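Community > Keltstead > Get involved > Calls for participants

Print this page | E-mail this page

Search this site Enter keyword Go

Home bakers and bread eaters wanted for a tasting and baking study

The Milmont Food Study is looking for people in Keltstead and the villages nearby to take part in a study of everyday bread. We want to know how people who bake at home judge flour, dough and the finished loaf, and whether people who only eat bread judge it in the same way. The study starts in March and each person's part in it lasts 13 weeks.

There are 29 places. Bakers and non-bakers can both apply, and you do not need any training. If you have taken part in one of our earlier studies you may apply again, unless it was the oat study, which is still open.

What you will do

Everyone comes to a tasting session at our rooms on Valtura Road. Sessions are held on Mondays and you can choose the morning or the evening group. A session lasts 2 hours with a break in the middle. You will taste small pieces of plain bread, without butter, and fill in a paper form for each one. The form asks about crust, crumb, salt, sourness and how much of a slice you would want to eat. Water and plain crackers are provided.

Bakers also have work to do at home. We will give you flour in unmarked bags, and you will use it to make a basic white loaf to our recipe once a week. You keep a short diary of each bake: the room temperature, how long the dough took to rise, how it felt to handle and what your household thought of the bread. You can eat the loaf. We only need a slice from the middle, wrapped, which you bring to your next session.

The recipe uses 300 g of flour, so it makes a small loaf. Please do not scale it up or add seeds. If a bake goes wrong, write down what went wrong and carry on the following week. Failed loaves are useful to us and you will not be dropped from the study for them.

Who can take part

You must be 18 or over and live within reach of Keltstead by bus or car. Bakers need a working oven, a set of digital scales and a loaf tin. We can lend scales, but there are only a few sets, so please say on the form if you need one.

You cannot take part if you have coeliac disease, a wheat allergy or any condition that means you have been told to avoid gluten. The same bread samples may contain traces of milk and sesame. If you are pregnant you are welcome to apply. People who work for a flour mill or a commercial bakery cannot be included, but people who bake for a church sale or school fair can.

A heavy cold makes tasting difficult. If you have one, ring before your session and we will move you to another group.

Payment

You will be paid for each tasting session you attend, by bank transfer at the end of the month. Bus fares are refunded if you keep the ticket. Bakers receive an extra payment when they hand in the completed diary. 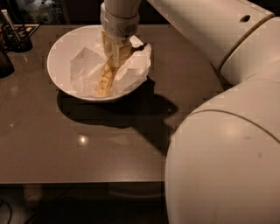

Flour is supplied free and any left over at the end is yours to keep. We do not pay for gas or electricity used in baking at home, but the diary payment has been set with this in mind.

How your answers are used

Forms and diaries are stored under a number. Your name is kept separately and is removed from our records when the study closes. Results will be written up in a short report, and you can ask for a copy. The flour comes from Jang Mills, who will see the results but not who gave them.

You can leave the study at any time and will still be paid for the sessions you have attended.

How to apply

Pick up a form from Keltstead library or from the front desk at Valtura Road, or ask for one by post. Tell us whether you are applying as a baker or an eater, and which session would suit you. The front desk is open until 5 pm. We will reply to everyone who applies, and those who do not get a place can ask to go on the reserve list.

Print this page | E-mail this page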